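Warlow Community Growing and Food Skills Project
Progress report to the Brirnel Fund, covering the period to the end of June
Prepared by Radwa Belkadi, project manager

1. Where we are

The project is on schedule in two of its three strands and behind in the third. Growing at the Warlow site and the household seed scheme have both met their targets for this period. The cooking course started six weeks later than planned, and we do not expect to make up all of that time before the grant year closes. A revised timetable is with Nabila Amrani at your office.

2. Growing site

All beds on the lower field are planted. The upper strip, which was under plastic through the winter, was cleared in March and is now in beans and squash. Hatem Bensaid ran the soil tests again in April. The pH has come up since last year but the north end is still short of nitrogen, so we have put that part down to clover for the season and moved the onions next to the shed.

The water line from Zerouali Road was connected in May. Before that we were filling tanks from a hose across the parking lot, and the change has saved the site team most of a morning each week. The contractor, Fetow, still has to come back and bury the last section by the gate. We are holding $300 of their final invoice until that is done.

Losses have been moderate. Slugs took the first sowing of lettuce and a good part of the chard. The second sowing is under mesh and doing better. We had one break-in, when two spades and a wheelbarrow were taken. The insurance excess is higher than the value of the tools, so we replaced them out of the small equipment line.

3. Household seed scheme

We gave out 1313 seed packets this period, to 669 households. The most requested were tomatoes, zucchini, sweet corn and cilantro. Demand for herbs was higher than we had allowed for and we ran out of basil in the second week of May.

Each packet went out with a planting card in English, Arabic or Spanish. Driss Ashour has been calling a sample of households to ask what came up. Several people said the sowing depth on the sweet corn card was hard to follow. We have rewritten that card and added a drawing. 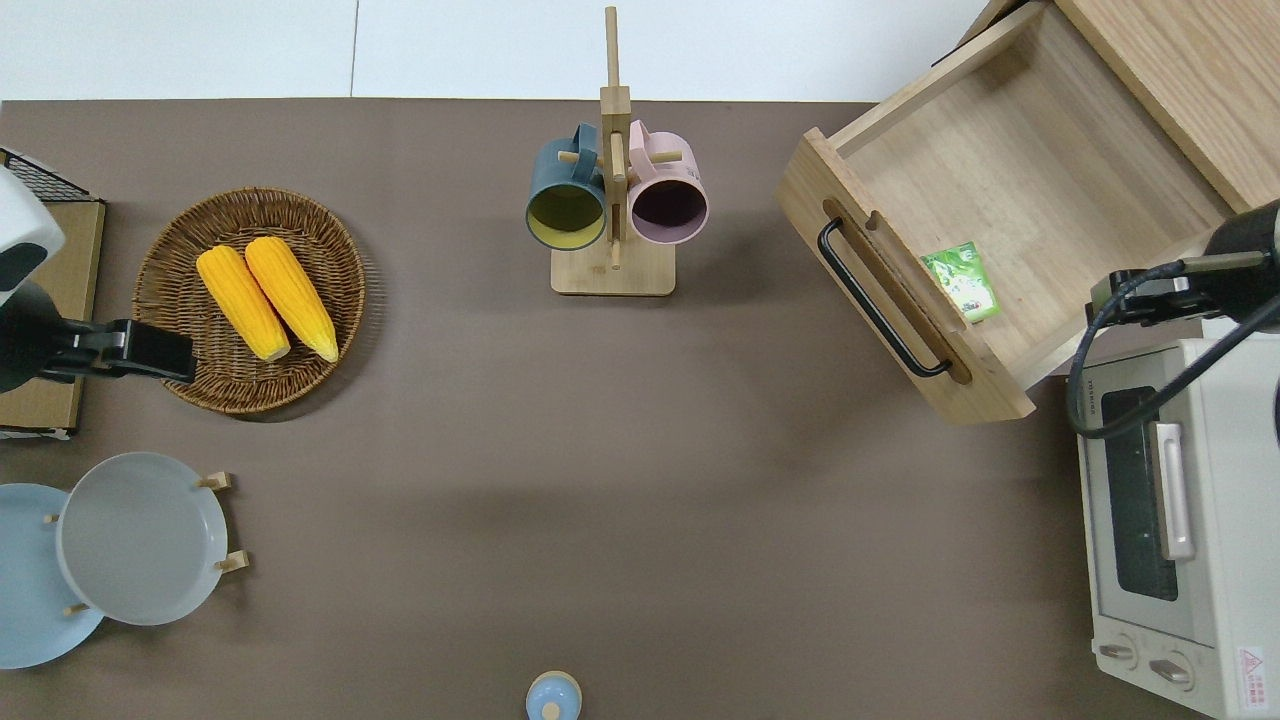
Two ears of corn in a woven basket.

4. Cooking course

The delay came from the kitchen inspection. The county asked for a second hand sink, and the plumber could not fit it until May. Classes began the week after it was signed off. Fouad Samir is teaching the evening group and we have hired a part-time instructor for the daytime one.

Attendance in the evening group has been steady. The daytime group is small, and the main reason people give is child care. We would like to move 3 percent of the course budget from printing to a crèche worker for the fall sessions — this needs your approval under the grant terms, and a short request is attached.

5. Spending

Spending is below forecast overall, nearly all of it due to the late start of the course. Seed costs went over because of the extra herb order. Water charges are not yet known, as the first bill on the new line has not arrived. Full figures are in the attached sheet.

6. Next period

Finish the water line. Sow winter greens by the end of August. Complete the household calls and send you the results. Start the fall cooking groups, with child care if the budget change is agreed. Hatem will also get quotes for a lockable tool store, and we may come back to you about the cost.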